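Fludby for iPhone and iPad

Wurkura calls its new puzzle game "endless." We counted 100 levels, and the last 34 are earlier ones played in reverse. You roll a marble through a maze before the timer runs out, which is fun for an evening.
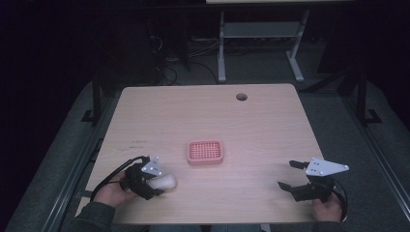

Then come the coins. A new marble skin costs 2000 of them, and a good run pays very few. The store page promises "no pressure to buy," but the offer pops up after every loss. Try the free version before you pay for anything.

Needs 608 MB of free space.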